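From: Fermín Jara
To: Lasura list
Date: Feb 5, 2020
Subject: Re: [lasura] Green baize or green paint for the map table?

Odair Bezerra wrote:
> I have the old dining table ready to go for our Hudden campaign map
> and can't decide on the top. Baize looks great but I worry about
> the hex sheets sliding. Paint is cheap and I can touch it up. Has
> anyone played a long game on a painted top? Also, do you seal it?
> I don't want to redo this in the middle of February when we're
> already on turn 4.

Paint, paint, paint! I have been waiting for someone to ask this. We played all of Pangilinan on a painted top last winter (the full game, both expansions, supply rules and everything) and I would never go back to cloth. You can slide a counter tray across it, you can wipe up coffee, and the dice make a wonderful racket.

A few things I learned the slow way. Sand more than you think you need to, especially if the table had furniture polish on it for years. Mine did, and the first coat beaded up like rain on a car. I went back, cleaned it with plain dish soap, let it dry overnight and put on 2 thin coats with a foam roller. Then a clear matte sealer. Please don't use gloss! Under a ceiling lamp you'll be reading your counters through a glare all night, and the older players will let you know.

As for the color, a mid green is so much kinder to the eyes than white or black. Small counters stand out and you stop noticing the table, even late in the evening. 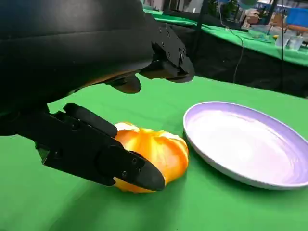

Black against a green tabletop.

On the sliding sheets — I use tiny dots of removable putty under the corners, and a sheet of clear acrylic over the whole map once everyone agrees it's lined up. Dandetach tabs work too if you can still find them, but they leave a faint mark on uncoated paper, so keep them off your good maps.

One more thing about Hudden, since you're on the early turns. Don't rush the river crossing! Our group threw everything over in the first week and had 488 supply points stuck on the wrong bank. It was a disaster and also the best evening of gaming I've had in years.

What size is your table, by the way? If the two north sheets have to hang over the end, I have a plan for a drop-in leaf I can scan and send you.

Fermín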